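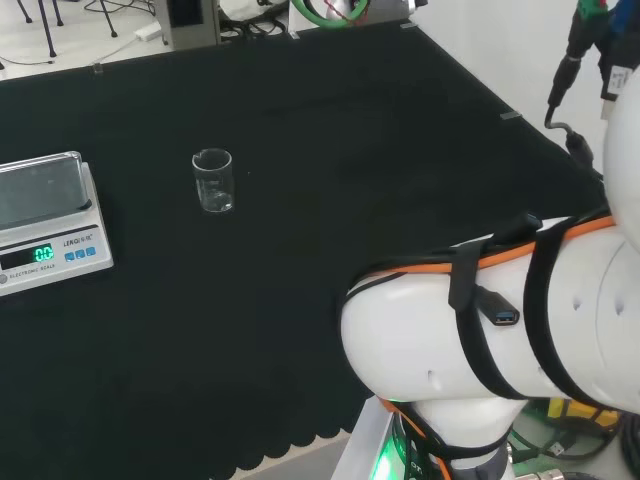

Un brazo de mesa agradece la rutina más que las grandes revisiones, y lo digo después de haber pasado media vida en el taller de Zamudio con el destornillador en el bolsillo. Yo empiezo siempre por los cables (¡siempre!). Los repaso con la mano desde la base hasta la punta, y me gusta que vayan pegados a la carcasa con un par de correas negras anchas, como lleva el naranja. Apretadas, sí, pero que dejen meter un dedo. Luego enciendo la báscula con el plato vacío y espero con calma a que marque 0.0 antes de acercarle nada.

Consejos de taller
Por Morag Niven. Diciembre

1. El paño negro

Estirad bien la tela y sujetadla por los bordes con pinzas pequeñas o con cinta. El negro va de maravilla para trabajar con vidrio, aunque saca a la luz hasta la última pelusa. Con el vaso ya puesto en su sitio, mirad la tela de lado, con buena luz, y veréis enseguida dónde hay que pasar el rodillo.
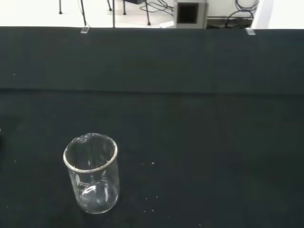

2. La limpieza de las motas

Nada de soplar, que os conozco. Rodillo adhesivo, de dentro hacia fuera, y después un cepillo blando para lo que se quede agarrado al tejido. Si trabajáis con polvos o granos finos, conviene hacerlo entre una prueba y la siguiente.

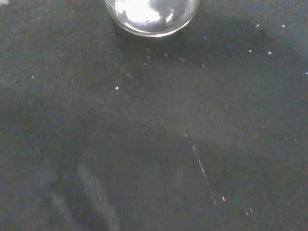
Después del cepillo le toca al vidrio, con un trapo de algodón que no suelte pelo, y a las juntas del brazo, con el mismo trapo apenas húmedo y el equipo apagado. En mi cuaderno apunto la fecha de cada repaso y lo que haya encontrado flojo.

También te puede interesar
- Cómo ordenar 53 cables sin perder la paciencia
- Engrasar la guía de la Gedard 900
- Pellarer: cambiar una correa en 3 pasos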